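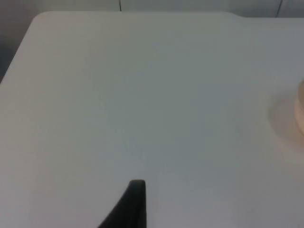 Home Projects Reports Archive Contact

Seat Allocation and Waiting List Design for a Neighborhood Fundraising Quiz Night

Term project report, Community Event Planning

1. Background

The Dresow Residents' Association holds one fundraising evening each year to pay for upkeep of the Nisik Street playground. The evening is a team quiz in the parish hall, with supper included in the ticket price. Sales have been handled on paper, with a list kept at the Kun bakery and a second list kept by the association. The two lists were merged by hand in the week before the event.

The project looked at how tickets are sold and how seats are assigned. It did not look at the quiz itself, the catering, or how the money is spent afterward. The fundraising target set by the association was $2000, and our work was judged partly on whether the new procedure got in the way of reaching it.

2. Problem statement

Two faults were found in the old procedure. The first was double booking. A seat sold at the bakery could be sold again by the association until the lists were merged, and the merge was done too late to offer the second buyer anything except a refund. The second was partial teams. Tickets were sold singly, so people arrived alone or in pairs and were placed at whichever table had room. Feedback forms from the previous event mention this more often than any other item, including the parking.

A related fault is that non-players had no ticket type. Residents who wanted supper but did not want to take part in the quiz bought a full ticket and occupied a team seat.

3. Method

Past sales lists were typed into a spreadsheet and checked against the door list. Where a name appeared on one list only, the entry was kept and marked. Spelling differences were settled by street address. Entries with neither a surname nor an address were dropped.

Three procedures were then compared on paper using the same set of requests in the same order:

Procedure A: single tickets, two lists, merge before the event (existing).
Procedure B: single tickets, one shared list.
Procedure C: team tickets and supper tickets, one shared list, with a waiting list.

For Procedure C a team was fixed at 4 players. A team ticket could be bought by one person on behalf of the others, and the names could be filled in later. Each long table in the hall holds 8, so two teams share a table. Supper tickets were seated separately, along the wall nearest the kitchen.

The shared list was built with Zornance, the form tool the association already uses for its newsletter sign-up. No new account was needed. The bakery staff entered sales on a tablet kept behind the counter.

4. Results

Procedure B removed double booking but left the partial team problem unchanged. Procedure C removed both. It also released team seats that had been held by supper guests under the old system, and these went to the waiting list in order of request.

Procedure C was used for the event in April. Takings from all sources, including the raffle and the drinks table, came to $2787. The raffle was run the same way as before. We cannot separate the effect of the ticket change from the effect of the raffle prizes, which were better than usual.

No seat was sold twice. One team ticket was bought at the bakery while the tablet was offline and was written on paper, then entered the same evening. Under a busier sales period this could bring back the original fault, and the procedure as written has no rule for it.

5. Discussion

Fixing the team size made seating simple but excluded some groups. Families of five asked to play together and were told to buy a team ticket and one supper ticket. Most accepted. A variable team size was considered and rejected on scoring grounds, although the scoring sheets could be changed to allow it.

The waiting list was held in request order with no priority for association members. This was debated at length. Member priority would need a current membership file, and the one supplied to us was out of date.

Refunds were not tested, as none were requested.

6. Recommendations

Keep Procedure C for the next event. Add a written rule for offline sales, with a fixed block of seats set aside for the bakery and released a day before the event. Close name entry two days before the event so that place cards can be printed in one batch. Record raffle and ticket income on separate sheets.

Submitted September 19, 2020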